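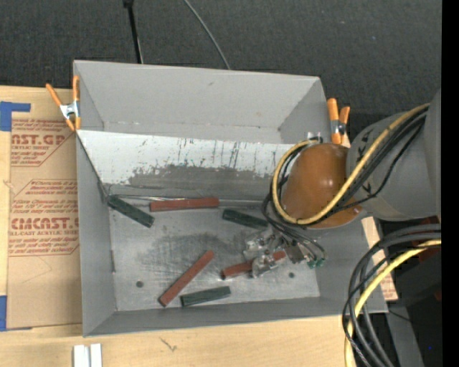
Varetas castanho-avermelhadas e verde-escuras num tabuleiro de metal cinzento.

Fjeld abre em maio uma sala dedicada aos jogos de varetas

Janeiro de 2024 -- É com muita alegria que a Drallix anuncia a abertura, no próximo mês de maio, de uma sala inteiramente dedicada aos jogos de varetas e de encaixe no seu espaço de Fjeld, um projeto acarinhado há muito pela casa e que agora, finalmente, tem data e mesas à espera de quem queira sentar-se.

A sala terá 12 mesas e lugar para 80 visitantes, e reunirá quase 900 peças da coleção Unanent, entre varetas, blocos e tabuleiros, todas para mexer, misturar e voltar a arrumar. Gostamos de tabuleiros com uso, daqueles de fundo riscado e manchado, e por isso decidimos conservá-los tal como chegaram até nós -- as marcas ficam, e ainda bem!

Nas mesas, as varetas serão espalhadas à vontade e separadas por cor, um passatempo simples que agrada tanto aos mais pequenos como aos avós que os acompanham. Quem preferir poderá construir, empilhar ou inventar as suas próprias regras.

A entrada será gratuita para os primeiros 100 inscritos. As escolas e os grupos que desejem marcar visita podem fazê-lo desde já na receção da Drallix, em Fjeld, ou na loja de Clundlow, onde estarão também disponíveis os programas em papel.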